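Folding day

Posted 2024-12-27

I moved into the shared studio on Candon in May, and the one thing I didn't think about was laundry. We go through a lot of cloth. There are table covers, drop cloths, aprons, rags for the print side, and the blankets people bring in when the heating is slow. For the first few months all of it went home with whoever felt guilty enough to carry it. Usually that was me or Solomiia Stetsiuk.

Then a washing machine came up for sale when the Bundbridge place closed and we split the price. It went in by the partition wall. I wrote about the plumbing back then and I'm not going to repeat it. It works, it's a little loud on spin, and you have to lean on the door to get it to latch.

Washing turned out to be the easy part. Cloth came out clean and then sat in a heap on the end of somebody's desk for a week. By the time anyone wanted a table cover it had been slept on by a coat and two bags. So this fall I took over the folding. I do it at the big cream table, because it's the only surface in the building wide enough to lay a full cover flat.

My method is not special. I keep one thing in front of me at a time and push the rest to the left. If I try to sort first, I end up with six small piles and no table. Big flat pieces get done first while I still have patience. I spread the piece out, find the far corners, and pull each one until the edge runs straight. Then I fold away from me, smooth it with my forearm, and fold again. Quarter it, then thirds. That size fits the shelf with the fold facing out.

The blue cloths are the nicest to do. They're a good weight, they lie down when you tell them to, and they don't hold a crease from the drum the way the thin white ones do. The striped ones are a pain. The weave is loose and the stripes never agree with the hem, so if you line up the stripes the edges are off, and if you line up the edges the stripes wander. I've decided the edges win. Fedir Ivanyshyn disagrees with me on this and refolds them when he thinks I'm out of the room.

Small whites I leave for last. Half the time I don't fold them at all. They go in a bin and people grab one when they need one. I tried folding all of them once and they were a mess again by lunch.

I used to do this after everyone had gone home. Now I do it in the middle of the working day, with people at their laptops on the other side of the room, and I like it better. It takes me 20 minutes for a normal load if nobody talks to me and longer if they do. The talking is fine. I've heard more about what people are working on from behind that table than I ever did at the monthly meeting.

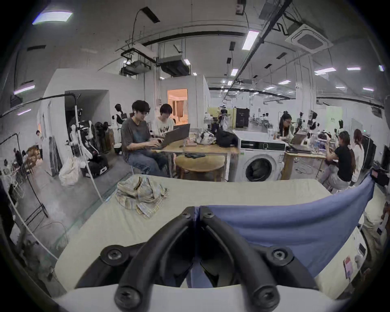 Yaryna Hnatiuk told me after my last post that I was making it harder than it had to be, and that a big cloth should be folded in half in the air before it ever touches the table. Her point was that gravity does the straightening for you, and all you have to do is hold two corners and wait. She also said I should stop washing stripes with solids, as the loose weave picks up lint from everything.

I tried both. The air fold works well on the blue ones. On anything wider than my arms it doesn't, and I ended up with the bottom edge on the floor, which meant washing it again. For those I still lay it flat. She was right about the lint, so stripes get their own load now. It's a small load and I feel bad running it, so I wait until there are at least five.

A few other things I've settled on since fall:

Wipe the table before you start. It looks clean and it isn't. There is nearly always pencil dust, and it goes straight onto the whites.

Don't stack past the second shelf. When the pile gets higher than that, people pull from the middle and the whole thing goes over.

Don't fold anything that's even slightly damp. I did ten aprons that way in October and they smelled like a pond. Orest Tymoshchuk was polite about it.

Shake everything once before it goes in the machine. I have found pins, a pencil, and a spoon.

I still haven't worked out what to do about the blankets. They take up the whole drum and come out heavier than I'd like. The laundromat next to Pavliuk has the big machines, and I may take them over there after New Year's and be done with it until spring. If anyone at the studio reads this and wants to help carry, let me know. There are four of them and I have one cart.

Next post will be the shelf labels, if I get them finished.

Shares: 5
Comments: 10

Recent posts
Getting the washer through the door
What I keep in my apron
Pornora market, and what I brought back
A stool that doesn't wobble
73 jars and where I put them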